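Home | Stories | Archive | Submit | About

Settling Time

The planner failed at step 581 of 600, as it had on every run since the merge. Gyu-bin Yang read the log twice and set the replay to start 12 steps earlier.

Kwak, the scheduler, reported no fault. Flurkorar, the perception module, reported one object, class plant, confidence high. The trajectory was valid up to the point where it ceased to exist. After that the log held a single line: no feasible goal.

She had inherited the stack from the Parkwood office when it closed. The code was tidy and the comments were sparse. One of them, above the collision check, read: do not tighten this, ask me first. It was unsigned.

She paused the replay at 581 and turned on the wrist views.
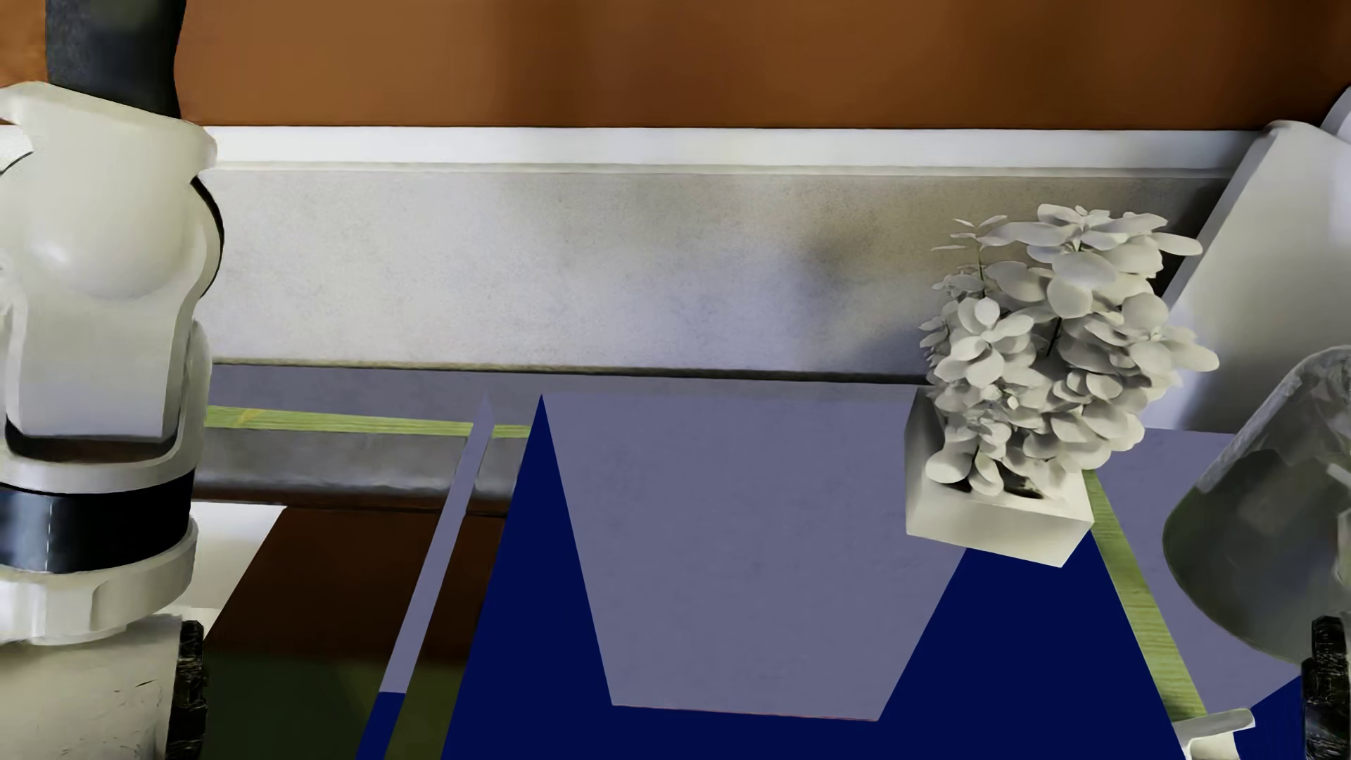
Step 581, simulated. Planter at right, second gripper beyond it.

The planter box was tilted slightly. She checked its pose in the simulator state, then the pose Flurkorar had published. The simulator gave a tilt. Flurkorar gave none. Somewhere between the two, a filter was rounding small angles to zero, and the planner was being asked to grasp a box that stood level in a world where it did not.

The filter was 51 lines long. The history said it had been added in April, with the message "stop the jitter." She remembered the jitter. She had complained about it herself, in writing, to Zultance, and somebody there had fixed it for her.

She removed the rounding and ran the job again. The estimate began to tremble – a fraction of a degree, left and right, like a needle on an old gauge. The planner hesitated at 581, replanned and went on.

At 600 the process exited with code zero. Gyu-bin opened the collision check and added a line under the old comment.

Asked, she wrote. No reply. Left as is.

She committed it and watched the estimate shake for a while before closing the window.

14 shares | 3 comments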